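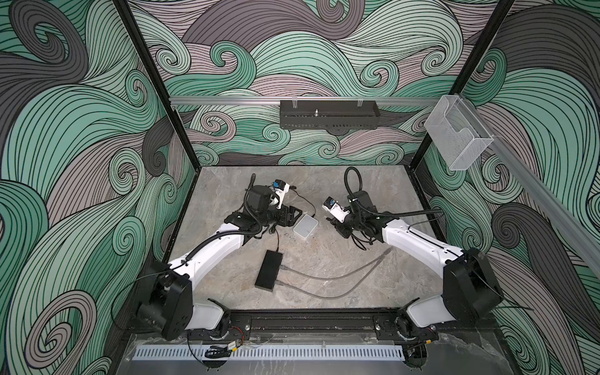
Fórum > Logística reversa e recondicionamento > Bancada e triagem

Tópico: Célula de dois braços na triagem de switches, como ficou o trabalho de vocês?

rosca_fina
2024-09-14
Trabalho na triagem de devoluções da Kovach, equipamento de rede pequeno: switch de mesa, roteador, fonte, cabo. Chega tudo misturado em caixa, do jeito que o cliente largou. A gente separa a fonte de cada aparelho, confere o conector, enrola cabo, descarta o que tem que descartar e manda para teste.
Desde junho temos uma célula com dois braços fazendo parte disso. Internamente chamam de Lencho, que é o nome do projeto. Ela pega aparelho e cabo soltos na bancada e separa. Foi montada no galpão pelo pessoal da Pralton e o software de fila se chama Oken.
Ninguém foi mandado embora. Éramos cinco na bancada e agora somos três na bancada, uma pessoa acompanhando a célula e uma que foi para o teste. Mas o dia mudou bastante e não sei se todo mundo aqui acha que mudou para melhor. Eu mesmo fico na célula três dias por semana e na bancada dois.
Queria saber de quem passou por coisa parecida: como ficou o revezamento, como ficou a meta, e se alguém conseguiu discutir a classificação do cargo. Vou colocando fotos conforme a conversa pedir.

bancada7
Passei por isso em outro ramo (celular). A primeira pergunta que eu faria é quem fica com o que a máquina não resolve. No nosso caso ficou tudo com a bancada, e a meta da bancada continuou a mesma de antes. O serviço fácil saiu e sobrou só o chato, com o mesmo número para bater.

rosca_fina
Aqui é igual por enquanto. No último mês fechado entraram 2.657 peças na fila da célula. Saíram prontas 2.233. O resto voltou para nós na mão, e o que volta é cabo embolado, fonte sem etiqueta, conector com a trava quebrada.

marlim_azul
Mais de quatrocentas voltando é bastante. Isso conta na meta de quem?

rosca_fina
Conta na nossa como peça normal. É aí que está a reclamação. Uma fonte com etiqueta leva poucos segundos. Uma sem etiqueta eu preciso medir tensão, olhar polaridade, procurar na planilha.
Para quem não conhece o tipo de material, é isso que fica na frente da garra:

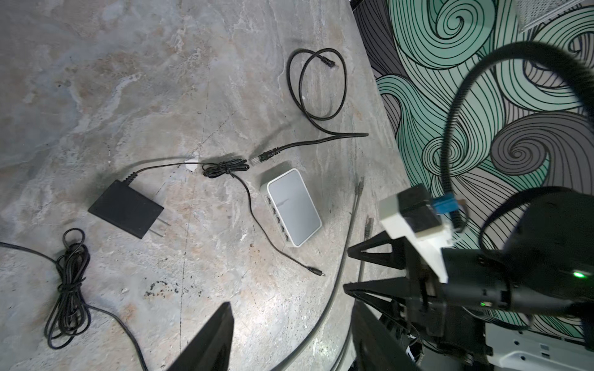
Switch branco de cinco portas, fonte de parede e cabos na bancada, pela câmera do punho.

O problema quase sempre é o fio fino da fonte. O aparelho em si tem forma definida, a garra pega de vários lados. O fio não tem forma nenhuma, cada um fica de um jeito. Quando tem dois ou três cruzados a pessoa que acompanha entra e separa.

teste_e_queima
Sou do teste, em outra empresa. Do meu lado a automação da triagem melhorou a vida. Antes chegava switch com fonte trocada toda semana, alguém ligava 12 V num aparelho de 5 e pronto. Depois que a separação passou a ser registrada peça por peça, isso caiu muito. Entendo a queixa da bancada, mas erro de bancada cansada no fim do turno também existe e quem paga é o setor seguinte.

bancada7
Bancada cansada no fim do turno é problema de turno. Registrar peça por peça dá para fazer com leitor de código e uma balança, não precisa de dois braços.

teste_e_queima
Dá, se o pessoal ler o código. Na minha casa tinha leitor desde sempre e a metade ia sem leitura porque atrasava.

bancada7
Atrasava porque a meta não contava o tempo da leitura. Voltamos ao mesmo ponto.

marlim_azul
Os dois têm razão nessa. rosca_fina, a pessoa que acompanha a célula ganha como operador de bancada ou como técnico?

rosca_fina
Como operador. Tem um adicional pequeno que foi chamado de provisório. O que ela faz no turno: abastece a bancada, tira o que ficou fora de alcance, olha as câmeras no monitor, assume o comando quando o braço para em cima de uma peça, marca no Oken o motivo da parada. No fim do turno limpa o tampo e confere os dois punhos e os cabos. Não mexe em elétrica nem em programa.
Os motivos de parada nós mesmos escrevemos. A lista que veio pronta tinha quatro opções e a última era "outros". Em duas semanas quase tudo era "outros". Hoje são onze e dá para discutir com número na mão.

paralelo_32
Faço integração, não dessa célula, mas de parecidas. Duas coisas.
Primeira: quem anota motivo de parada está fazendo trabalho técnico, na prática. É essa anotação que faz a célula melhorar. Se a empresa trata como tarefa de abastecedor vai perder a pessoa e depois vai perder a anotação.
Segunda: misturar cabo e aparelho na mesma leva é pedir parada. Já tentaram um pré-corte na mão, só tirando os rolos de cabo grosso antes?

rosca_fina
Tentamos em julho. Funcionou para a célula e piorou para nós, virou mais uma etapa na bancada sem mais gente. Ficou combinado que cabo muito emaranhado a gente tira, o resto vai. 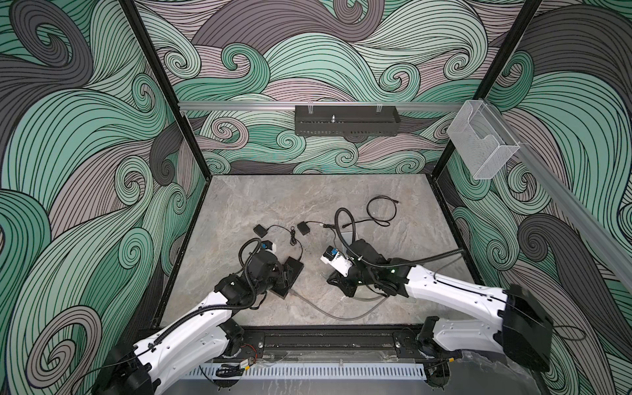

Os dois braços trabalhando no centro do tampo, o esquerdo com a garra voltada para baixo sobre um aparelho preto.

Sobre o técnico: concordo. Levamos isso para a chefia no começo do mês. A resposta foi que vão rever depois de seis meses de uso. Pedimos por escrito e veio por escrito, pelo menos.

graxa_e_solda
Vou discordar do tom geral. Fiz triagem na mão por nove anos e tenho os dois punhos operados. Para mim, tirar a parte repetitiva vale mais que qualquer discussão de meta. Enrolar cabo o dia inteiro acaba com a mão. Se tem máquina para isso, que faça.

marlim_azul
Mas ela enrola cabo?

rosca_fina
Não. Separa, põe de lado, aproxima o conector da porta em alguns testes que a Pralton está fazendo. Enrolar e prender continua sendo mão nossa.

graxa_e_solda
Então o ganho para o punho é menor do que eu pensei. Mantenho o que disse sobre a parte de separar, que é muito braço esticado.

bancada7
É o que eu queria dizer lá em cima. A parte que machuca ficou.

rosca_fina
Ficou concentrada, sim. Fizemos a conta num turno de terça: 211 cabos enrolados por uma pessoa só, porque as outras duas estavam nas fontes sem etiqueta. Antes isso se dividia por cinco. A partir daí pedimos revezamento a cada duas horas e foi aceito sem briga. Enrola, identifica fonte, confere saída. Quem está na célula entra no rodízio no dia seguinte.
O rodízio foi a melhor mudança até agora e não tem nada a ver com o robô em si. Podia ter sido feito antes.

teste_e_queima
Põem limite de cabos por pessoa?

rosca_fina
Até 200 por turno, acordado de boca. Quero isso no papel também.

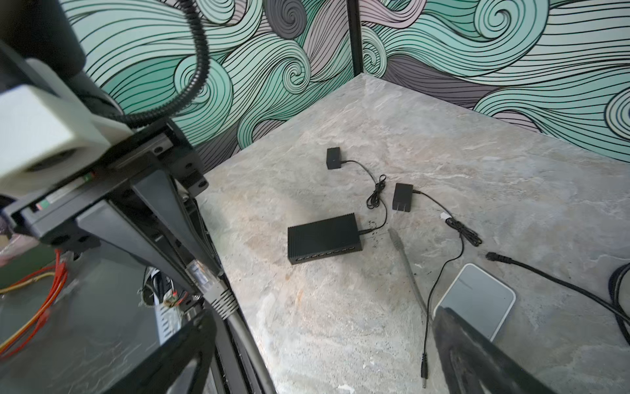 Outra coisa que mudou e que eu não esperava é a conversa. Cinco pessoas em volta de uma mesa conversam o dia todo, uma pergunta para a outra se já viu aquele modelo, se aquela fonte serve. Quem está na célula fica de frente para o monitor e quase não fala. A colega que pegou a primeira semana inteira pediu para não repetir. Por isso passamos para no máximo três dias por semana por pessoa, e mudamos a bancada de lado para ficar todo mundo no mesmo canto do galpão.
Tem também a questão de quem aprende. Entrou uma pessoa nova em agosto e ela começou direto na célula. Sabe assumir o comando do braço melhor do que eu, mas não sabia diferenciar os plugues das fontes, porque não passou pela mesa. Agora quem entra faz um mês de bancada primeiro.

paralelo_32
Esse mês de bancada eu recomendo para todo cliente e quase nenhum faz. Quem não conhece a peça marca motivo de parada errado.

marlim_azul
Aqui estão começando a falar de célula para setembro do ano que vem. Vou levar três pontos daí: meta separada para o que volta, rodízio escrito e bancada antes da célula. Se tiver modelo do texto que vocês mandaram para a chefia, aceito.

rosca_fina
Mando por mensagem, só preciso tirar os nomes. A meta separada nós ainda não conseguimos, então essa parte é só o pedido.

bancada7
Manda para mim também. E quando vier a resposta dos seis meses, volta aqui e conta.

graxa_e_solda
Marlim, põe no pedido a altura da bancada. Na hora de mudar layout é quando dá para acertar isso, depois ninguém mexe mais.

marlim_azul
Anotado. A nossa é baixa para todo mundo, menos para uma pessoa.

rosca_fina
A nossa subiu quando mudamos de lado. Calçaram os pés com chapa, ficou firme. Mensagem enviada para os dois, o arquivo está em duas páginas, a segunda é a lista dos onze motivos.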